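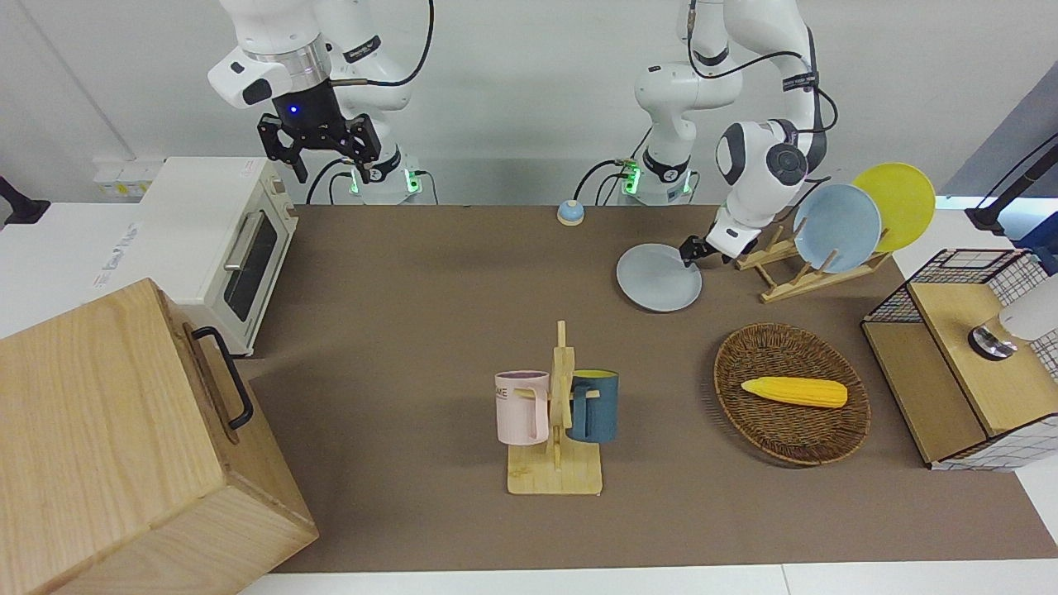
Plates and a wooden dish rack.

Wendbridge Tenants' Association
Minutes of the general meeting, January 2023
Chair: Shanti Chaturvedi
Minutes: Přemysl Vlček
Also present: tenants from Wendbridge and Gillville; a representative of Kandasamy, the supplier, for item 3 only.

1. Minutes of the last meeting
Accepted with one correction. The bike shed lock was described as "repaired." It was looked at. The word has been changed.

2. Matters arising
Hallway lights, Gillville side: the landlord's office wrote to say the matter is in hand. It was pointed out that the same sentence appeared in their previous letter. Chair to ask for the name of the electrician and will report back if there turns out to be one.

Laundry room sign: done.

3. Reusable plates for shared meals
Kandasamy offered the association a plate-lending plan to replace the paper plates used at the shared meals. The association would pay a deposit of $1,000 and a monthly fee, and would get plates, bowls and a rack on loan. The representative said that groups like ours save money "over time." Asked how much time, he said it depended on use. Asked what use he had assumed for us, he said he would have to check.

The Chair said she would like to stop throwing out bags of paper plates after every meal and that nobody in the room needed to be talked into that part. Her question was why we would rent something most of us have in a cupboard.

The representative said rented plates match and stack well. A tenant asked whether that was worth a deposit. He said many customers felt it was.

Breakage was discussed at length. The contract says the customer pays for "loss or wear." Vlček asked what wear means on a plate. The representative read the clause out loud again. Vlček asked for it to be recorded that reading a clause twice does not answer a question about it, and it is so recorded.

The representative left the meeting at this point and was thanked for coming.

Discussion went on without him. Several people liked the idea more than the price. One Gillville tenant said the paper plates cost very little and we should stop fussing. Another said they go soft under anything with sauce, and we end up using two per person, so the cheap price is not the real price. No one had receipts. The Chair said we could not keep comparing a number we doubt with a number we don't have.

It was also asked who would do the washing up. The plan's leaflet shows a smiling family doing it, and the leaflet family was not thought likely to come to Wendbridge.

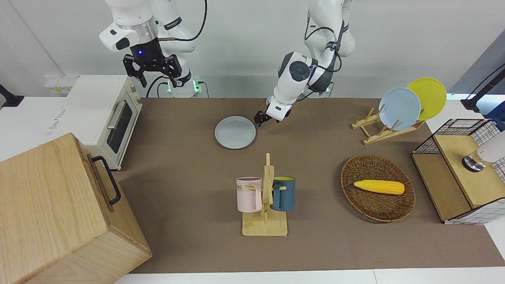 The washing question took up the rest of the item. At present each household takes its own dishes home and whatever is left over gets done by whoever is slowest to find their coat. With a full set of plates that would not work. A rota was proposed. Vlček noted that the rota for the stairwell lasted until March and then became a piece of paper on a wall. The Chair agreed but said that a bad rota was not proof against all rotas.

Agreed: no contract to be signed with Kandasamy for now.
Agreed: tenants to bring in spare plates from home, as a test, for the next shared meal. We will aim for 20.
Action: Chaturvedi to write to Kandasamy and ask what "wear" means, in writing.
Action: Vlček to keep receipts for paper plates between now and then.

4. Nirnanden survey
Nirnanden, the firm hired by the landlord, has sent out a "resident happiness" survey. It has six questions and none of them mention heating. The last asks if we would recommend our building to a friend. The feeling of the meeting was that filling it in does no harm and probably no good. Tenants may answer as they like. The Chair suggested writing the heating complaint in the box marked "anything else" – it is small, so please write small.

A proposal that we refuse the survey as a group was put to a vote and failed, with 5 in favor.

5. Any other business
The folding chairs borrowed for the last meal have still not come back. Whoever has them is asked to return them with no questions asked. Vlček would like to ask one or two questions.

A tenant offered to look into getting a second noticeboard. It was asked what would go on it. Held over.

6. Next meeting
March, same room. The Chair will confirm the time once the landlord's office confirms the key.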